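From: Cosmin Stanciu
To: Milari Business and Residents list
Subject: Re: Dumitrescu's packing shed and the rates holiday

Bianca, thanks for reading the whole agenda paper, so that the rest of us could go on pretending we had. I've put your message at the bottom for anyone who has already deleted it. A few replies first, in no sensible order.

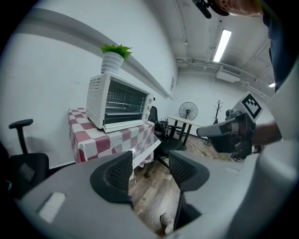
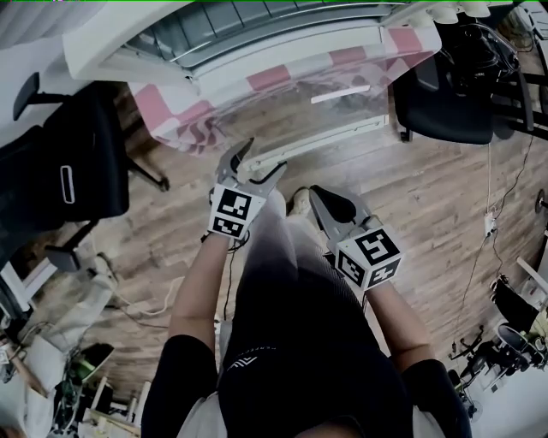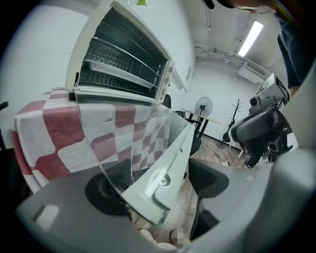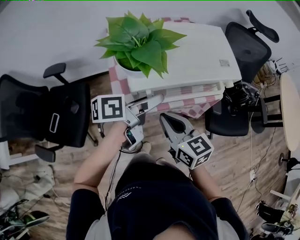
Does the rates holiday start when the council votes on it, or when the shed opens?

It starts when the shed gets its occupancy certificate. The vote only approves the terms, so Dumitrescu pays full rates on the block for as long as it's a paddock with a sign on it.

Bianca asked where the 200 jobs went. They went to the same place as the footbridge. The figure was in the first brochure, the one with the watercolour families, and it covered "direct, indirect and induced" employment. Induced employment, as I understand it, is the person who sells a pie to the person who drives the forklift. By the second brochure the families had been replaced by a bar chart and the number was 72. By the agenda paper it's 72 "at seasonal peak", and if you follow the footnote to the attachment, and the attachment to its own footnote, you find that the year-round payroll is 14.

I don't say this to be sour. Fourteen steady jobs is fourteen more than that end of Cannery Road has had since the flour people left, and I'd be pleased to see them. My objection is to being asked to pay for 200 and then being handed 14 with a ribbon on. The concession was worked out on the big number. Nobody has gone back and worked it out on the small one, and when I rang to ask why, I was told the modelling was "directionally sound". So is a weathervane.

On wages: the paper says the shed will pay "competitively with the region". Prindach already runs the cold store across the highway and draws on the same people. If Dumitrescu opens at the same rate in the same months, I'd expect a good part of those peak jobs to be filled by people walking across the road. That counts as job creation in the paper. Prindach may have another word for it.

On the truck question, I was wrong last month and Aurel Cozma was right. The haul route does go past the school, but only outbound, and the conditions do stop it in the morning and again from 2.30 to 4 in the afternoon. I've apologised to Aurel, who was gracious for nearly a full minute.

On training: Tiruwork Woldegiorgis has been trying to get a straight answer about the forklift tickets. At present an applicant has to turn up with a licence, and the nearest course is two towns over, and full. She has drafted a clause asking the company to pay for the course for local starters who stay through one season. It's half a page and written in ordinary words, so I expect it will need several rounds of improvement. If you want to read it before it's improved, write to her off list.

What I'd like to see in our submission is a concession that follows the payroll. So much off the rates for each year-round position, checked against the books every April, and nothing for anyone induced. If they get to 72 permanent staff they can have the lot, and I'll cut the ribbon myself. Aurelia Dinu thinks the company will refuse. Possibly. They've told the council they're committed to the site whatever happens, which was a brave thing to put in writing while asking for money.

Comments to me by the end of April please. Reply to the list if it's about the shed, and reply to me alone if it's about the parking outside Flidik's, which I've heard about.

Cosmin

Bianca Lazăr wrote:
> Hello all,
>
> I've been through the agenda paper on the packing shed (page 40
> onward, if you want to skip the drainage). Can anybody tell me
> what happened to the 200 jobs? I can find 72, and then in the
> attachment a table that seems to say something much lower, but
> the columns don't line up on my screen and I may be misreading it.
>
> The building itself is 1000 square metres, which seems small for
> either figure.
>
> Also, is anyone keeping track of the wage side? My nephew is at
> Prindach and says people there are already talking about
> applying. He'd go for the day shift alone.
>
> I'm happy to help write something, but I can't do evenings until
> after the show.
>
> Bianca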